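Vedora bench, two-arm build: pre-run inspection, November
Shared workshop, bay 2. Tick, cross, or write something rude in the margin.

1. Emergency stop within reach of whoever is seated. PASS. Tested with an elbow, by accident.

2. Sleeve and bellows on the forearm free of splits. PASS. The clear sleeve creases like a cheap raincoat but goes all the way round. Fodel sell a proper one, at a price.

3. Finger bolts tight. PASS after a quarter turn. Check again at 40 hours.

4. Hands and forearms clear of the gripper while the drives are live. COMMENT. See the line painted on the floor. See also how much attention we pay to it.
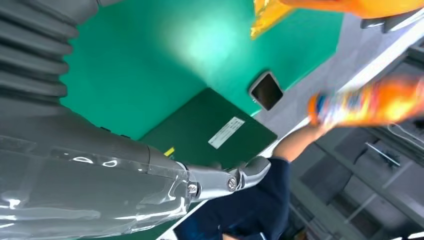
Item 4. Gripper open, bottle in a human hand on the far side.

5. Cables tied back along the arm. FAIL. Loops on the bench get caught sooner or later, and the Bakos connectors cost more than the clips we keep not buying.

6. Bench clear of drinks, phones and laptops. FAIL, as it was last time. Move them or stop ticking the box.

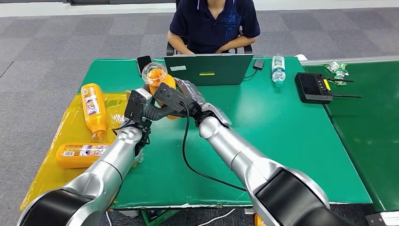
The rule covers chargers too. Anything that has to stay goes at the back, and whoever leaves it there signs for it.

7. Grip force limit set before handling bottles. PASS. Log stands at 2,859 grips, 168 of them on the new setting. 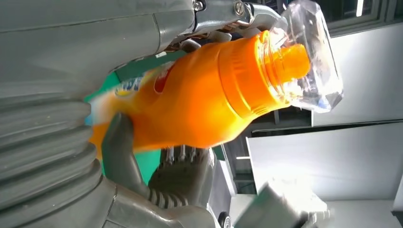
Item 7. Curled finger against the bottle, cap end clear of the hand.

8. Floor free of trailing leads. FAIL. White one, under the bench.

Result: run at half speed until 5 and 8 are sorted. Gultham spares box to be restocked by whoever emptied it.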